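Adding a New Director to Your Board Portal

Welcoming somebody new to the board is a happy job, and Keskin does most of the paperwork for you - so pour a coffee and take it one step at a time.

1. Open Board, then People, and choose Add Director. Type the name just as it appears in the resolution, accents and all (Nga Sầm, for instance).
2. Pick the term length. Most companies go with 3 years, and you can change it later.
3. Tick any committees the new director will join, then press Send Invitation.

Note: The invitation link works for 60 hours. If it runs out, press Resend and a fresh one goes off right away!

Caution: Don't remove the outgoing director until the minutes are signed, or their vote will drop out of the record.
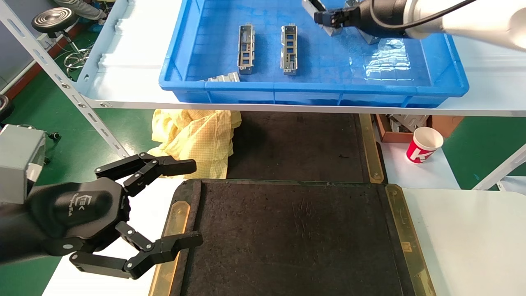 Gripper and work mat.

4. Check that the new name shows under Current Members, and you're all set to schedule the first meeting.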